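6 min read

Search this site Search

The sleep coach who wants your £200

Rocío Manzano does not like the word "coach", though it is printed on her door in Droltdale and on the card she hands me before I have sat down. She prefers "sleep adviser". A course with her costs £200 and runs for 35 days, and I had come to ask what a tired person gets for the money that they could not get from going to bed earlier.

"Going to bed earlier is the worst thing most of them do," she says. "They lie there from nine o'clock getting cross. I tell them to stay up."

So the first piece of advice is to sleep less. She nods, quite unbothered. For the first week her clients are given a fixed time to get up and are told not to turn in until they can hardly keep their eyes open. I point out that my doctor's leaflet says much the same, and that the leaflet was free.

"And did you do it?"

I did not. She lets that sit for a while.
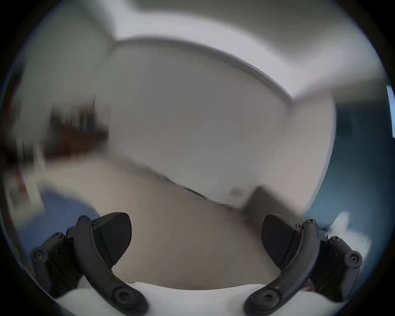

Manzano trained as a pharmacist and spent years behind the counter at Garrido, a small chemist's on the high street, selling herbal tablets she had no faith in. "People came back and said they were marvellous. Then the same people came back and said they'd stopped working. I started writing it down in a notebook." She no longer has the notebook. I would have liked to see it.

She is firmer on gadgets. Kostico, a sleep-tracking wristband, comes in for particular scorn. One client, Nicanor Cuesta, wore his every night and woke at four to check how well he was sleeping. "He had a score. He would ring me up about his score." Cuesta, whom I telephoned afterwards, agrees that this is true and says he has put the wristband in a drawer. Is he sleeping better? "Some nights," he says. "I worry about it less, I suppose. My wife would say I snore the same."

It is not much of an advertisement, and I put this to Manzano. She says she has seen 724 clients and that most of them leave happy. How many is most? She doesn't follow them up after the course ends. How, then, does she know they stay happy?

"They'd complain," she says.

I am not sure they would. People who have paid for something tend to say it helped, and bad sleep often mends by itself once the house move or the exam is over. She grants me the second point and argues with the first. 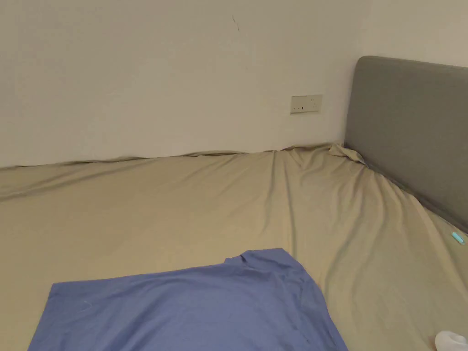
Does an expensive mattress make any difference?

"If yours hurts your back, change it. If it doesn't, leave it alone and spend the money on a holiday," she says. A firm called Rumard once asked her to recommend its mattresses, for a fee, and she turned it down in January. I have only her word for that, but she told it without much relish.

We end on naps, which she forbids, and tea, which she allows until lunch. I ask how she sleeps herself. "Badly, when I'm being interviewed," she says, and goes off to find my coat.

Posted 27/04/2019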